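# Chapter 7: Where Cups Go When You Let Go of Them

Pick up any drinking cup in your home and look at it as if you had never seen one. It is narrower at the bottom than at the top. Its wall is thin, its rim is a little thicker than you expect, and there may be grooves or ribs running up the side. Every one of those choices changes how the cup stands, how it hangs and how easily the air gets into it after washing. This chapter is about all of that, and it is one of our favorites in the book!

In Chapter 6 we treated storage as a question of space: how many things fit on a shelf. Now we add two more questions. Will the object stay where we put it? And can water get out? A cup rack is the perfect small piece of furniture for asking both. It has hardly any parts, you can see straight through it, and it works entirely by gravity. If you have one in your kitchen, bring it to the table before you read on. If you don't, a few sturdy pegs pushed into a block of foam will do for most of the activities.

We will come back to one set throughout the chapter: a gold wire rack, three ribbed cups and a bowl, all of the tableware in light blue. We call it the Rundis set, and the worksheets use the same name.

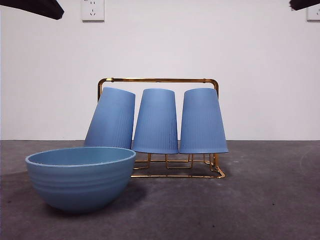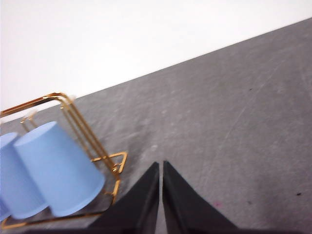 Figures 7.1 to 7.4, in order. The gold rack of the Rundis set.
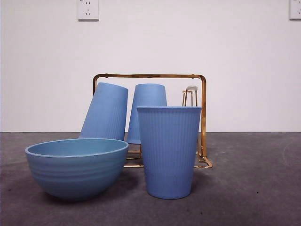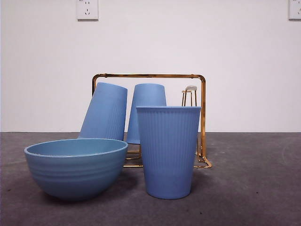
**Uswood Department of Home and Design Studies**

Start with Figure 7.1. All three cups are upside down on the rack, and the one on the left leans well over while its neighbor stays upright. Same cup, same rack, two different resting positions. Why?

The answer begins with *play*, the gap between a support and the thing it supports. A cup is wide at the mouth and a peg is thin, so an inverted cup has room to shift before it meets anything solid. It can settle straight, or it can tip until part of it finds something to lean on. Either position may be perfectly stable. Stable does not mean straight — it only means that a small nudge won't send the cup somewhere new.

Now turn to Figures 7.3 and 7.4, where one of the cups stands upright in front of the rack with its mouth open to the ceiling. Its narrow base is carrying it now. Compare it with the upside-down cups and you will see the taper working the other way around: turned over, the same cup would have its wide rim at the bottom. With the rack out of the picture, which way up would be harder to knock over? Make your guess before you try it.

### Words to know

**Taper:** a steady change in width from one end to the other.

**Play:** free space between two parts that lets one of them move.

**Footprint:** the area an object covers on the surface it stands on.

### Try it: the lean test

You will need one cup, a rack or peg, a ruler and a towel.

1. Set the cup upside down on the peg as straight as you can.
2. Tap the rim lightly from one side. Write down whether the cup returns, stays or slides.
3. Lean the cup until it rests on something, then tap again.
4. Repeat for 10 taps in each position and share your results with another group.

Groups using the Drikden workbook should copy their results into Table 9. Keep them handy, as you will want them again when we hang wet cups and measure what drips off in the first 90 seconds.

### 7.1 Pegs, rails and rims

Every rack has to touch the cup somewhere, and the designer gets to choose where. A peg reaches up inside. A rail passes underneath. A flat tray meets the whole rim at once and can trap damp air inside, a problem we met in August with the Skoryk shelf project.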